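Home Syllabus Handouts Readings Contact

Kitchen Basics, Handout 4: Noodles and the small pot
Notes by Nii Dankwa

Bring this sheet with you. Read it before we light anything, and read the packet too, though I'll be telling you to doubt some of it.

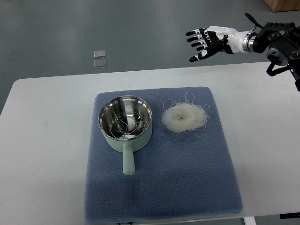
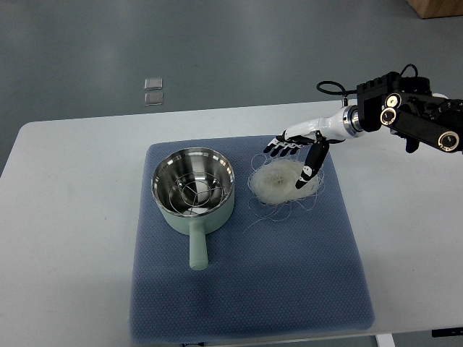 Thin dried noodles get more bad advice than any other food in this course. The packet says to boil them. The blog says never boil them. Jomar Talavera, who teaches the other section, soaks his in cold water for 40 minutes and swears by it. I tried it his way and got noodles that were fine, and no better than mine. Before you pick a side, look at how the nest sheds: strands have come away all around it and are curling over the mat, and it hasn't been near the water yet. Dried noodles this thin are brittle. Any method that starts with "break the bundle up gently" is asking for crumbs. Put it in whole and let the water loosen it.

Then the rack. There is a wire one sitting inside the little green pot, and every year someone asks if the noodles can be steamed on it. I suppose they can. I have yet to eat a bowl done that way that I'd want again - the outside goes gummy and the middle stays stiff. Take the rack out for noodles. Keep it for dumplings or an egg.

About the long handle: the recipe books say turn it inward, over the counter. I agree with them for once. A small pot with a long handle tips easily when it's nearly empty.

What we will do:

1. Weigh out 200 grams of dry noodles per table. Don't trust the serving count on the packet.
2. Bring the water to a boil, turn off the heat, drop the nest in.
3. Taste a strand at two minutes, then every 30 seconds. Write down when you would stop.
4. Drain, rinse cold, taste again.

Last July's group wrote down 13 different stopping times for the same noodles, which should tell you what the number on the packet is worth.

On salt in the water: I can't taste it once the sauce is on. If you can, say so in your notes and we'll do a blind tasting next time. Same goes for the spoonful of oil that is supposed to stop sticking. Most of it goes down the sink.

Notes are due at the start of the next class, one page, handwritten is fine.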